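Kitchen bench storage and layout guide released for small households

Last updated: August 2024

By the Standitau communications desk

Standitau has released a bench layout guide for small kitchens, prepared with the Polishchuk fit-out workshop at its Pitlow test kitchen. The guide covers the placement of countertop appliances, dry goods, cutting boards and items kept near the tap. It is intended for renters and owners who have limited bench space and do not plan to replace cabinets or appliances.

The document runs to 25 pages and is supplied free of charge. An initial print run of 1000 copies will be distributed through the Gulley homewares counter and by post on request. A plain text version is also available for people who use screen readers.

The recommendations were drafted in July and apply to straight benches with a tiled or stone-pattern splashback. Corner benches and islands are outside the scope of this edition.

1. Appliances with doors and slots

The first section deals with toaster ovens and slot toasters that share one end of a bench. The guide treats the open door as part of the appliance footprint. A drop-down glass door can take up as much bench depth as the oven body, and a cutting board placed inside that area has to be moved each time the oven is used. Householders are asked to open the door fully, mark its far edge with masking tape, and keep the board on the other side of the tape.

Oven mitts and cloths are to be stored on a hook or in a drawer. The top of a toaster oven is a common resting place for them, and the guide advises against it while the oven is on or cooling. Power cords should be gathered behind the appliances and kept clear of both the door and the toaster slots.

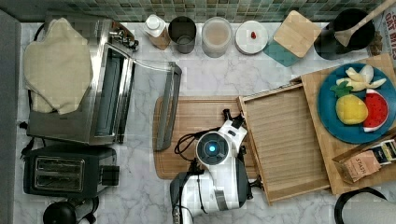 2. Cutting boards and the working zone

The second section defines the working zone as the clear area needed for one cutting board and one plate. Where two boards are kept out, the guide recommends that one be assigned to preparation and the other to holding plates or bowls. A board with a raised edge suits the second purpose, as a plate set on it is less likely to slide.

Boards should sit parallel to the front of the bench when in use. A board left at an angle occupies more usable width than its own dimensions suggest, particularly on a shallow bench. Cables should not cross the space between boards. Where a cable has to run along the bench, it should follow the wall.

The guide also covers households with children. Play food, such as plush fruit, may be kept on a plate of a distinct colour so that it stays separate from food being prepared. The plate should have a fixed position at one end of the bench, away from the toaster and toaster oven. Crates and baskets with cutout handles are suitable for storing the set and can be carried to another room in one trip.
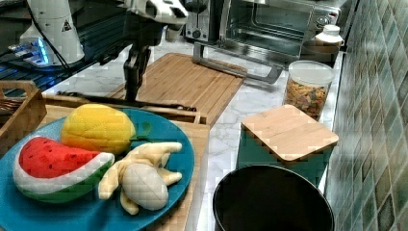
3. The area near the tap

The third section is the shortest. It sets out how a lever tap should be allowed to move through its full range without touching a board, a dish rack or the splashback. The check takes two steps: move the lever to each end of its travel, then swing the spout if it is of the swivelling type. Any item touched during the check is to be relocated.

Bamboo boards need particular attention here. Water that collects under a board left flat beside a sink can mark the surface and, over time, open the joints between strips. The guide recommends standing boards on edge to dry – preferably on the side away from the lever – and wiping the base collar of the tap at the end of the day. Matte black fittings should be cleaned with a soft cloth and mild detergent. Abrasive pads and descaling sprays are not recommended unless the manufacturer of the tap permits them.
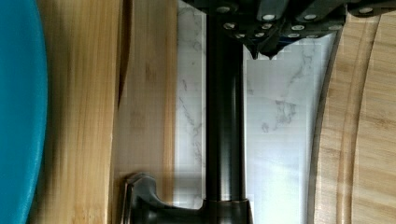
Matte black tap with side lever, marble-patterned splashback behind.

4. Containers along the wall

The final section concerns the row of containers that tends to build up at the back of a bench. The guide limits this row to items used at least 5 times a week. Other items are to go into a cupboard.

Bottles of liquid should stand in a group, with caps closed. Cereal and granola keep better in a lidded canister than in an opened carton, and a clear canister shows when a refill is due. Cartons may stay on the bench until they are decanted, after which they should be flattened for recycling. Utensil holders belong at the back against the tiles, where long handles do not obstruct the working zone. Towels should be kept off the toaster at all times, including when it is unplugged.
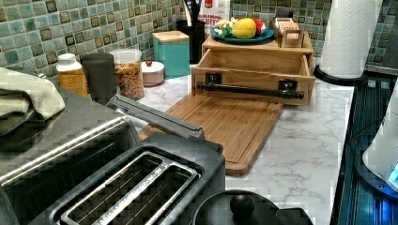 Availability

The guide can be collected from the Gulley homewares counter during normal trading hours. Community centres and housing providers may order up to 25 copies per site. Larger orders are handled by the Pitlow office.

A supplement on drawer and under-sink storage is in preparation. No release date has been set.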